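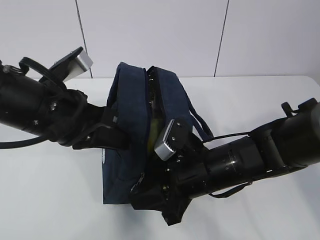 讲稿备注:鞋带系法与中足锁定

第1页 开场

先报题目,再报范围。今天只讲系带结构,中底材料和钉板不讲,有人问就留到最后。
数据来自Skistamley室内馆,200米跑道,弯道有倾角。一共307份试穿记录,由Zoila Cuadros整理。
提醒听众:试穿者都穿自己平时的训练袜,袜子厚度没有统一,后面讲误差时会再提到。

第2页 术语

鞋眼:鞋带穿过的孔。鞋眼排:同侧鞋眼连成的一列。
鞋喉:两侧鞋眼排之间的开口,鞋舌从下面盖住。
锁定:跑动中脚相对鞋底板的位移受到限制。锁定不等于勒紧,这一句放慢讲。
中足锁定主要依靠鞋带中段,脚跟锁定主要依靠最上面两对鞋眼。两者常被混为一谈,抱怨“掉跟”的人往往会去拉紧中段,结果脚背发麻,脚跟照样滑。

第3页 四种系法

交叉式:最常用。张力从下往上逐级衰减,下段容易松。
平行式:脚背压力较均匀,调节慢,赛前临时改松紧比较费时间。
跳孔式:在脚背最高处空出一对鞋眼,用于高脚背,或者脚背有局部压痛的人。
锁跟式:最上面一对鞋眼同侧穿成小环,鞋带交叉穿过对侧的环再收紧。
讲到锁跟式时停一下,让后排看清穿环方向。收紧时向后下方拉,不要直接往上提,往上提会把小环拉扁,摩擦反而变小。

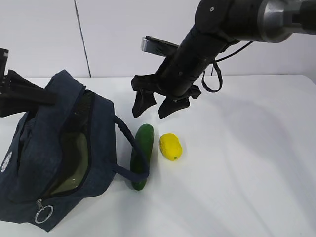

第4页 鞋喉开度

系好以后先看鞋喉。两侧鞋眼排应大致平行,中间留有余量,训练中鞋面材料受力伸长,还要靠这点余量继续收。如果两侧已经碰在一起,说明鞋面容积偏大,再拉鞋带没有作用,应当换楦型或加垫。如果开口上宽下窄,多半是脚背高,改跳孔式。还有一种情况容易漏看,可以借图里那副张开的夹爪来讲:左右两指之间留着空,但右边的一指比左边略低。鞋喉也会这样,宽度合适,两侧却高低错开,原因通常是起始横段没有居中,一边鞋带长、一边短。处理方法是全部拆到最下一对鞋眼,对齐带头,重新穿。只在上面调,错位会保留下来。

第5页 测量方法

脚跟位移用鞋后帮内侧的标记线读取,静止时读一次,弯道跑完再读一次。
判定线定在3毫米,超过即记为滑动。Eskil Björklund曾建议把判定线再收窄,但手工读数的重复性不够,没有采用。
左右脚分开记录。逆时针跑弯道时两脚受力不同,合并平均会掩盖问题,内侧脚和外侧脚必须各有一列。
鞋带张力没有直接测量。试过在鞋眼处夹小型拉力计,夹具自身会改变鞋带走向,读数不可用,这部分数据已删去。

第6页 结果

交叉式加锁跟式的组合,超出判定线的情况最少。
单独使用平行式,脚背主观压力评分最低,脚跟表现与交叉式没有可分辨的差别。
跳孔式的结果分散。高脚背者满意,低脚背者普遍反映前掌发空。
Daneo扁带和圆带对照:扁带打结后更不容易松,圆带过孔更顺,拆装快。样本偏少,只讲趋势,不给结论。 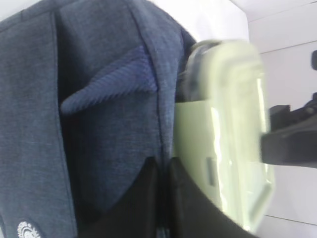
带宽也要一并考虑。扁带过宽时,在小孔径鞋眼里会自己折叠,折叠处变厚,张力传不下去,表面上拉紧了,下段仍是松的。检查办法是用指腹从最下一段逐段往上按,哪一段按得动,就从哪一段重新收。

第7页 误差来源

袜子厚度,前面已经讲过。
试穿顺序固定,后试的系法可能受益于鞋面已经被撑开。下一轮在Storkenby做,顺序改为随机。
系带人不同。前一半由Zoila代系,后一半由试穿者自己系,自己系的张力普遍偏小。图表里两组用不同灰度区分,讲的时候指出来。

第8页 现场操作

请听众松开一只鞋,从最下一对鞋眼开始。
步骤:脚跟向后顿两下,贴住后帮;脚尖抬起,收下段;脚放平,收中段;最后穿环,收上段。
收上段时踝关节保持直角。脚绷直时收紧,站起来之后会偏紧。
巡场时重点看鞋喉,别逐个检查打结。
时间不够就跳过这一页,直接进入问答。

第9页 备用问答

问弹力鞋带:换鞋快,适合铁人三项;弯道上的侧向约束较弱,本次没有测。
问旋钮系统:单根线缆张力均匀,无法分段调节,高脚背者要试穿后再定。
问鞋带多久换:带芯外露,或者带头开裂穿不进孔,就换。不按里程算。
问童鞋:足部容积变化快,每次穿都重新系,不要踩着后帮硬套。
问记录表模板:Ní Chonaill那一版列名较全,会后可拷贝,左右脚两列不要合并。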